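# Nasent desk chair: a long review from someone who sits too much

I've had the Nasent through one whole Melbourne summer and out the other side, and enough people have asked me about it (hi Hiwot!) that I'm finally writing it up properly instead of answering the same message over and over.

Quick background. I do transcription from home, so on a busy day I'm parked at my desk from breakfast until the kids need collecting. My old chair was a hand-me-down Sterkau with arms that wobbled and a cushion that had gone flat as a biscuit. My lower back was letting me know about it by mid-morning, and my physio, Kiros Woldegiorgis, kept giving me the look.

So I tried a heap of chairs. The Galar was gorgeous but the backrest hit me right between the shoulder blades and I couldn't get past it. The Negash was comfier, only it came in one colour, a sort of wet-sand beige, and we have a dog and a toddler who loves Vegemite. The Nasent was $216 on special in March, which was less than either of them, and I liked that the shop let me sit in it for a good 20 minutes with my shoes off.

Putting it together took me 45 minutes with a cuppa on the go. The instructions are all drawings, no words, and step 3 has the backrest bolts going in before you've worked out which way the backrest faces. I did it wrong, swore, undid it, did it again. If you've got a second pair of hands about the place, borrow them for that bit!

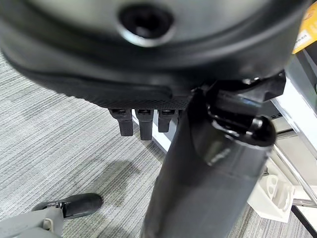
*Page last updated: March. Added the bit about the squeak.*

Right, comfort. The cushion is firm – firmer than I expected from the shop, and for the first fortnight I wasn't sure I'd done the right thing. Then it softened a touch, or I did, and now I forget it's there. The front edge slopes away nicely so it doesn't dig in behind my knees, which was my biggest gripe with the Sterkau. I'm on the short side and can get both feet flat on the floor. My husband is a good head taller and reckons it's fine for him too, though he'd like the back to go up another notch.

The armrests are the weak spot. They go up and down but not in and out, and they're set a bit wide for me, so I end up leaning on one elbow like I'm at the pub. The tops are hard as well. I've put a folded tea towel on the left one and I'm not ashamed of it.

Now, the squeak. It started a couple of months in, only when I leaned back and to the right, and it came through on a client call, which was mortifying. I tightened the backrest bolts and it went away for a while, then came back quieter. I can live with it, but if you record audio for a living I'd think twice.

Cleaning has been easy. Crumbs vacuum straight off the fabric and yoghurt comes out with warm water if you're quick. The castors collect dog hair like you wouldn't believe.

Would I buy it again? At the sale price, yes, in a heartbeat. At full price I'd go back and give the Galar one more sit first, and take a cushion along with me.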